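What Is Bamboo, and Why Is It on Top of So Many Boxes?

Look around a kitchen or a bathroom and you may find a clear box with a light brown lid. The box is plastic. The lid is bamboo. They are two very different materials, and each one is good at its own job.

Bamboo looks like wood, and people use it like wood, but it is a kind of grass. It belongs to the same big plant family as the grass on a soccer field. A bamboo stem is called a culm. Most culms are hollow, with solid walls across the inside at each joint. Some kinds grow very fast. A tree may need many years before it is big enough to cut for lumber, but many kinds of bamboo are ready in just a few.

How does a hollow stem become a flat lid? First the culm is cut into long strips. The strips are cleaned and dried, and their rounded sides are shaved flat. Then workers put glue on them and press them together, side by side or in layers. This makes a board. A machine cuts the board into the shape of a lid and sands the corners until they are round and smooth.

You can see how the plant grew if you look closely at a bamboo lid. The long lines are called the grain. They run the way the stem grew, from bottom to top. The small dark specks and dashes are fibers. Fibers are like tiny strings packed inside the stem, and they help make bamboo strong. A tall culm bends in the wind, and the fibers help keep it from snapping. 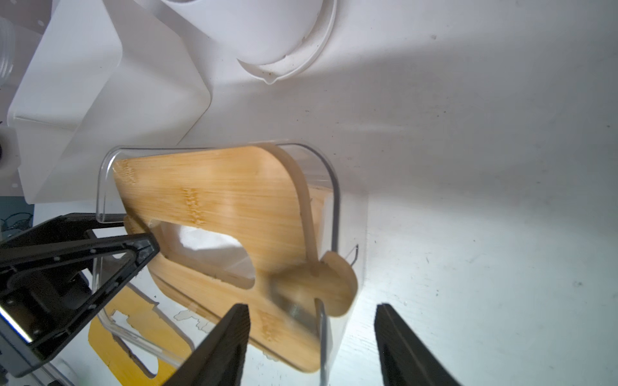
The clear part of a box like this is often made of acrylic. Acrylic is a plastic, and light passes through it almost as well as it passes through glass. It weighs less than glass and it is harder to break. If you knock an acrylic box off a counter, it may crack, but it usually won't shatter into lots of sharp little pieces. Acrylic does scratch easily. That is why you should wash it with a soft cloth and not with a scrubbing pad.

Clear walls have one big use: you can tell what is inside without opening the box. They also let you see when something is running low. If the cotton swabs are almost gone, you know before the box is empty.

Some lids have a slot or a hole cut through them. A hole can be a place for your finger, so you can lift the lid. A slot can also let you pull something out or drop something in while the lid stays on. A box that holds flour or crackers needs a lid with no hole at all, so that air and bugs stay out.

Why not make the lid out of acrylic too? Some companies do. But bamboo feels warmer to the touch, and small scratches don't show on it as much. Many people also just like the way it looks.

Lefteris Economou makes boxes and trays in a small workshop in Plascombe. He says children who visit always ask him the same thing: "Can it go in the dishwasher?" His answer is no. Hot water and steam get into the bamboo and make it swell. When it dries again, it can bend or split, and then the lid doesn't fit. The heat can harm the acrylic too.

How to clean a box with a bamboo lid

Take everything out of the box.
Wipe the lid with a damp cloth, then with a dry one.
Wash the clear part in warm water with a little dish soap.
Stand both parts on a towel until they are dry.
Put the lid back on.

Try it yourself

Ask a grown-up for an old bamboo chopstick or skewer. Wooden ones look a lot like bamboo, so check the package. Look at the end with a magnifying glass. Can you find little dots? Those are the ends of the fibers. Now look along the side. The dots have turned into lines, because you are seeing the same fibers from another direction.

Words to know

Acrylic: a clear, hard plastic.
Culm: the stem of a bamboo plant.
Fiber: a thin thread inside a plant.
Grain: the lines you can see in wood or bamboo.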